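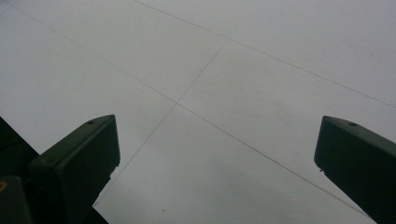

**Hand-held gripper, Gondano: chipped finger edge at 1,815 cycles**
Workshop and Equipment Board > Andel Floor-Level Handling > Maintenance

---

**c.abreu** (Gondano site, equipment records)
11 Aug 2020

Colleagues are asked for their view on the following before the job sheet is signed.

The hand-held gripper at Gondano was taken out of use this morning for its routine check. The counter stood at 1,815 cycles. The check is due at 2,000, and was brought forward to fit in with the change of shift pattern. Both fingers are the dark green plastic type with the small round hole near the tip. With the jaw held open over the pale floor, a small chip can be seen on the lower edge of the right finger, where a fragment appears to have broken or worn away.

The mounts were tried by hand and neither finger moved. The jaw opened and closed over its full travel without catching.

The maintenance sheet offers two entries for finger condition, "sound" and "replace". It makes no provision for a mark of this size. I should be grateful to know which entry the group considers correct. The gripper is tagged and will stay on the bench until there is an answer.

Carolina Abreu

---

**L.Uzor** (Cabanatuan site, maintenance lead)

"Replace" is the correct entry. The sheet has two entries for a good reason. When it was drawn up, a third entry ("monitor") was proposed and refused, because fingers marked "monitor" on the earlier sheet tended to stay on the tool for months.

Please also confirm that "right" means right as seen by the person holding the tool. We have had one order sent to Trornetti for the wrong side.

---

**c.abreu**

Confirmed. Right as held.

---

**a_ogunleye** (Andel, tooling)

I do not agree that the entry follows so directly. The sheet defines "replace" as damage to the gripping face, looseness at the mount, or a crack of any length. A chip on the outer edge is none of these. If the gripping face is whole and there is no crack running from the chip, the finger meets the written standard and should be entered as sound, with a remark.

It would help to have the following from Gondano:

- whether the damage reaches the gripping face
- whether a fingernail drawn away from the chip catches on a line
- the condition of the left finger, on which the first post is silent

The last point matters most to me. The fingers are supplied and fitted as a pair. Replacing one and leaving the other gives unequal wear, and the jaw then closes off centre.

Adaeze Ogunleye

---

**y.lei** (Gondano site, day operator)

I was the operator for the check and can answer the first two questions. The chip is at the edge. The gripping face is not marked. I felt no line with a fingernail, though I was wearing thin gloves and will repeat it without them.

For the left finger I went back to the tool and looked again from the operator's side, jaw open, facing the white container at the end of the lane.
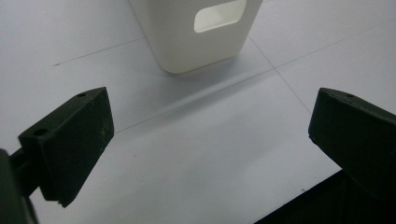 The left finger also has a chip. It is small, at the lowest corner, and lighter than the plastic round it. I missed it the first time because I was looking along the upper edge, where the holes are. I apologise for the incomplete report.

There are also a few faint specks of a yellowish green near the edge of the same finger. I do not know what they are. They did not come off with a dry cloth.

Yutong Lei

---

**L.Uzor**

Thank you. That settles the matter as far as I am concerned. There is damage on both fingers before the tool has reached its interval. Fit a new pair.

---

**a_ogunleye**

It settles that there are marks on both fingers. It does not settle that either has failed the standard. I would ask the lead at Cabanatuan to say which line of the sheet is being applied.

On the specks: please try a cloth dampened with plain water and nothing stronger. The cleaning fluid kept at the bench is meant for the metal parts, and I would not wish to see it on the fingers.

---

**L.Uzor**

The line applied is the general one at the foot of the sheet: "In case of doubt the part is to be changed." Two members of this group are in disagreement. I take that to be doubt.

I would add that this tool is used close to hard tile. A corner that has been struck once will be struck again in the same place, and the next piece to come away may be larger. Loose plastic on the floor of a handling lane is a matter for the safety officer, and I would sooner change a pair of fingers than write that report.

---

**n.amadi** (Andel, standards office)

I have been asked to give a reading of the sheet. I have not seen the tool.

1. The general line at the foot applies where the person carrying out the check is in doubt. It was not written to cover differences of opinion on this board. The person carrying out the check was the operator, who reports the gripping face unmarked and no crack found.
2. That said, the crack test was made with gloves on. The sheet calls for bare fingers. Until it is repeated, that part of the check has not been done and neither entry may be made.
3. The comment on pairs is correct. If either finger is entered as "replace", both are to be changed.

The question of where the chips came from is a fair one and should be looked at separately from the question of the entry. Could Gondano say how the tool is put down between cycles?

Ngozi Amadi

---

**y.lei**

The crack test has been repeated without gloves, on both fingers.

Right finger: no line found.
Left finger: there is a slight catch running from the chipped corner towards the front face. It is very short. I could feel it but could not see it, and I asked the second operator to try without telling her where to feel. She found it in the same place.

The specks did not change with a damp cloth. I have left them alone.

As to how the tool is put down, the stand is at the far end of the lane. Operators who are waiting for the next container rest the tool on the floor with the fingertips down. I have done this myself. The written method says to return it to the stand each time, but the walk is long for a wait of a few seconds.

---

**c.abreu**

In view of the above, the left finger has been entered as "replace" under the line "a crack of any length", and the right with it as one of a pair. The job sheet has been amended to show the second crack test and the names of both operators.

A new pair is in stores, so no order to Trornetti is needed today. One will be placed to restore the stock.

---

**a_ogunleye**

I accept the entry. A crack is a crack, and my earlier view was given on the understanding that there was none. I do still hold that an edge chip alone should not condemn a pair, and will put a revised wording to the standards office.

For the fitting, please observe the order below. It differs slightly from the printed card, which was written for the previous mount.

1. Isolate the tool and hang the tag on the handle.
2. Open the jaw fully and block it.
3. Remove the left finger first, then the right. Keep the old screws apart from the new ones.
4. Wipe both mounts dry. Look for crushed plastic in the screw seats.
5. Fit both new fingers finger-tight only.
6. Remove the block, close the jaw slowly by hand and check that the tips meet squarely.
7. Tighten a little on each side in turn, and check the tips again.
8. Set the cycle counter to zero and write the old reading on the sheet.

Step 6 is often left out. Fingers tightened before the jaw is closed will hold whatever small error they were fitted with.

---

**L.Uzor**

At Cabanatuan we tighten with the jaw open and have had no trouble from it. The card says open. I would ask that the card be followed until it is formally changed.

---

**n.amadi**

The card does say open. It also shows a mount which Gondano no longer has. Tooling may give a written instruction for a single job, and I take the post above as that instruction. Cabanatuan should continue with the card, as it still has the earlier mount.

The two sites should not be working from the same card. I will raise this.

---

**c.abreu**

The new pair has been fitted following the steps given by tooling. At step 6 the tips did not meet squarely at the first attempt; the right finger sat slightly high. It was slackened, reseated and brought level. The jaw was then worked by hand and afterwards under load, with no movement found at either mount.

The old reading of 1,815 has been written on the sheet and the counter set to zero. The old fingers are bagged and labelled, left and right as held, and will go to tooling with the next internal post.

The job took longer than the card allows, chiefly at step 4. One screw seat had plastic dust pressed into it and had to be cleared with a wooden pick.

---

**y.lei**

May I ask whether a second stand could be placed at the near end of the lane? If the tool can be hung within reach, I do not think anyone will rest it on the tiles. I measured the gap beside the post, and there are 265 mm clear between it and the painted line. The present stand has a narrower base than that.

---

**L.Uzor**

I support this. It is a better remedy than a reminder notice.

---

**n.amadi**

A stand within the lane needs the agreement of the safety officer, who will want to know that the walkway width is kept. Please send the measurement with a sketch to my office, and it will be forwarded. Until there is a reply, the written method stands and the tool is to be returned to the existing stand after each cycle.

The thread will be left open for the result of the stand request.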